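フォーラム > 住まいと台所 > 収納・木製品の手入れ > まな板の反りと油仕上げについて

返信 7件 シェア 12

kashi_no_ki
2020年5月26日
木の板の反りについて相談です。Pristuraの一枚板(材種表記なし、厚みは実測で一定)を使っています。先月から中央が盛り上がる方向に反り始め、台に置くと四隅だけが接地します。洗浄後は水を切って立てかけ、翌朝まで放置していました。片面だけ壁に近い状態です。油はEseoの食用亜麻仁油を塗っています。乾性油なので硬化するはずですが、表面がべたつきます。原因の切り分け方を教えてください。

mokume200
反りとべたつきは別の問題として扱った方がよいです。
反りは表裏の含水率差が主因です。壁側の面は乾燥が遅く、開放側が先に収縮します。開放側が凹になるので、立てる向きと反りの向きを照合すれば確認できます。一致するなら置き方の問題です。
べたつきは塗布量が過剰か、拭き取り不足でしょう。亜麻仁油は酸化重合で固まるので、厚く塗ると表層だけ膜になって内部が残ります。

kashi_no_ki
照合しました。凹面は開放側で、説明と一致します。
塗布量は計っていません。布に染み込ませて塗り、そのまま一晩置いていました。拭き取りはしていません。

Plirnden
拭き取りなしではべたつきます。塗布後15分程度で余剰を完全に拭き取り、数日おいてから次を塗る。これを数回。
ただ、食品に触れる面に乾性油を使うこと自体、私は勧めません。硬化前に使うと臭いが移ります。鉱物油と蜜蝋の混合で十分です。硬化しないので待ち時間も不要です。

mokume200
鉱物油は硬化しない分、洗剤で抜けます。使用頻度が高いと月に何度も塗り直すことになり、手間の総量では乾性油に劣ります。臭いについては、完全に硬化すればほぼ感じません。私の環境では室温で三週間ほど見ています。

Plirnden
三週間使えない板を前提にした運用は一般的ではないと思います。二枚を交互に使うなら別ですが。それと五月でその期間なら、冬はもっと延びるはずです。温度条件を書かずに日数だけ出すのは誤解を招きます。

mokume200
温度の件は指摘の通りです。室温は管理していません。期間は目安として読んでください。

hozo_kumi
保管場所の話に戻します。反りを抑えるには両面を均等に乾かすのが先です。油の種類はその後で検討すればよいと思います。
確認する項目は次の通りです。
・板の両面に空気が通るか
・木口が水の溜まる場所に触れていないか
・直射日光や暖房の風が片面だけに当たらないか
木口は板面より吸水が速いので、下端になる木口の処理が甘いと、そこから割れます。

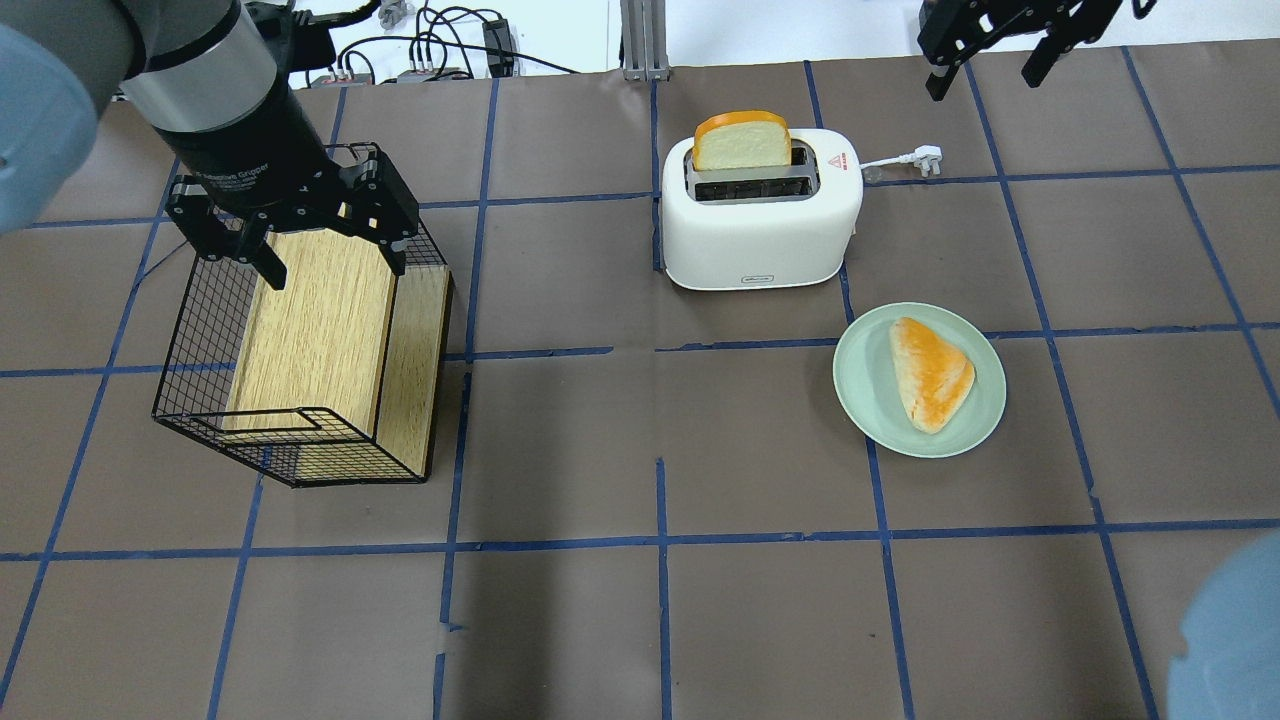 木口には油を板面の倍の回数入れています。塗ってもすぐ吸い込むうちはまだ足りません。吸わなくなった時点で止めて、余剰を拭き取ります。
立てる場合は木目が縦になる向きにします。水は繊維に沿って下がるので、その方が切れが早いです。線材の台に立てると接地部が線になり、木口が水に浸かりにくくなります。

kashi_no_ki
木目は横向きに立てていました。向きを変えます。
すでに反った分は戻せますか。凸面を湿らせて重しをする方法を見かけましたが、乾いている側を湿らせるなら凹面ではないかと思います。

hozo_kumi
凹面で合っています。収縮した側に水分を戻します。濡れ布巾を凹面に当て、凸面は乾いたままにして一晩。途中で反り具合を見て、平らになった時点で布巾を外し、両面に風を通してください。やりすぎると逆に反ります。
ただし油が膜になっている面は水を吸いません。べたつきを先に除去する必要があります。

vk_kanna
Vakulenkoの替刃鉋で削った方が早いと思います。厚みに余裕があれば、油の層も一緒に取れます。

Plirnden
削る案には反対です。含水率が偏った状態で平面を出しても、均一になったときに逆方向へ狂います。削るなら水分が落ち着いてからです。

vk_kanna
順序はその通りです。両面に風を通して少なくとも二週間置き、定規で変化がないことを確認してから削る、と訂正します。刃を当てる方向は順目で。逆目だと繊維が起きて、後で水を吸いやすくなります。

kashi_no_ki
手順を整理しました。まず油の層を100番の研磨紙で落とし、凹面の湿布、両面乾燥、必要なら鉋、最後に油の入れ直し。油は今回は鉱物油と蜜蝋で試します。板が一枚しかなく、硬化を待てないためです。

mokume200
研磨は100番で止めず、最後に200番を通してください。粗いままだと水切れが悪くなります。未硬化の油は紙が目詰まりするので、替えを多めに用意した方がよいです。
それと、亜麻仁油を拭いた布は丸めて捨てないこと。酸化熱で発火する可能性があります。水に浸してから処分してください。

kashi_no_ki
布の件は知りませんでした。ゴミ箱に入れた分を取り出して水に浸けました。研磨は週末に行います。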